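Handset Memory Study: progress report to the Lecomte fund
Period ending Jul 16, 2025
Prepared by Ignacio Goicoechea for Sandrine Renaud, program manager

Where we are

The grant asks us to find out whether more memory in a phone makes any difference a normal owner would notice. Phone makers say yes every year, and the rumor sites say it louder. So far I would say the case is thin, and I want to set that down now, before the August figures come in and everybody starts picking the ones they like.

We have 17 handsets on the bench at Flaltville. Of those, 14 have finished the first round, which is the app switching test. The other 3 would not hold a stable software version long enough to give a fair reading. I have left them out of the first round and will not try to patch the gap with results published elsewhere.

App switching

Each phone opens the same set of apps in the same order and then goes back through them. We log whether an app comes back where it was left or has to load again. One full run is 1000 switches per phone.

Phones with more memory did reload fewer apps. Nobody should be surprised by that. What I can't see yet is that it matters to people. Most of the reloads were in two heavy games and a photo editor, and our diary group hardly opened those apps in a normal week. When they complained, they complained about battery life and storage.

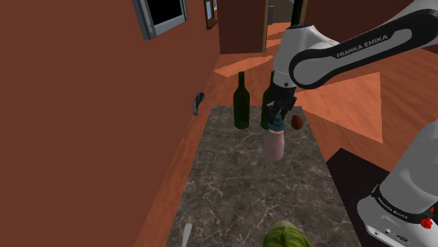
There is also a problem with the comparison itself. The phones with more memory are also the newer ones, with faster chips and faster storage. Anyone who credits the memory alone is guessing. We asked Plustby for two units of the same model that differ only in memory, and they agreed in the spring. The units haven't come. I would plan as if they won't.

Browser test

This one went badly. The Prerkura logging tool was supposed to record every time a browser tab reloaded. On older phones it missed some of them, and on at least one phone the tool was using enough memory to cause reloads by itself. The vendor's answer was that we should install the next version. We did, and the counts changed again, in the other direction. I don't trust either set and have not included them here. We are going back to screen recordings checked by eye, which is slow and dull but gives us something we can defend.

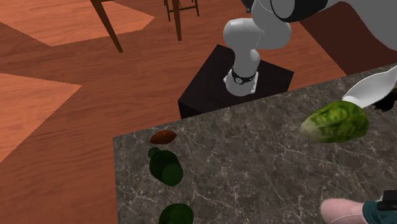 White robotic arm on a black pedestal, simulated view.

Diary group

Sandrine asked last time if the diaries were worth the money. I had my doubts when we started and I still have a few. People forget entries, then fill in several days at once, and those entries all sound alike. Even so, they are the only part of the study that tells us what owners notice without being asked about memory first. I would keep them going through August and then stop.

Money

Spending is within the approved budget. The one overrun is on replacement cables and chargers, covered by what we saved on travel. I am not asking for more funds. I would also advise against paying for the extended Prerkura license, whatever discount they offer, until they can explain the two sets of counts.

Next steps

Finish the browser test by hand on the 14 working phones. Try the remaining three one more time, then drop them. Write to Plustby again, with a firm date in August. Draft the interim findings without any headline claim about memory.

One decision is needed from Lecomte: if the matched units don't arrive, do we buy our own pair on the open market, or narrow the question? My preference is to buy.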